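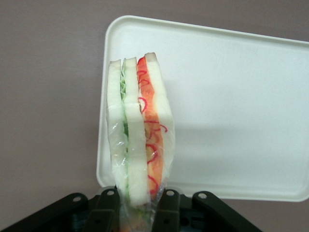
Good evening, and thank you for staying after the budget item. My name is Mahlet Negash. I will speak for 12 minutes and then Wubit Tesfamariam will take the questions about the maps.

(Wait for the first map.)

You see the town of Berhe with its five wards, as they were drawn after the last census. Please look at the east side. The neighborhood of Drullevar is divided among three wards. A family on Fivard Street votes in Ward 2. Their neighbors across the street vote in Ward 4. They use the same bus stop and the same school, but they have different council members.

When the streetlights on Fivard Street were out last November, residents called two council offices. Each office told them to call the other one. I was one of the people who called.

(Slow down here. Say the number clearly.)

We collected 713 signatures from residents who ask for one thing: keep Drullevar together in one ward. We went to the doors mostly between five and eight in the evening, when people are home. Some 400 of the signatures come from renters. Many of them told us it was the first time anyone asked them about the council.

(Second map.)

Wubit drew this plan. It moves the line from Fivard Street to the Undden canal. The canal is easy to find, and few people live close to it. The difference between the largest ward and the smallest would be under 500 residents. Wards 1 and 5 stay the same – if someone asks about the hospital, it is in Ward 1.

I know there is a worry that a new line will put two present members in the same ward. This is true for our plan. We did not use the addresses of members when we drew it, and we think the council should not use them either.

(If time is short, skip the next part.)

Two other requests. Please hold one hearing on the east side, after six in the evening. Please also print the notice in Amharic and Spanish, and send it before the hearing, with enough time to answer.

(Give paper copies to the clerk. Leave the second map on the screen for Wubit.)

Thank you. Wubit, please.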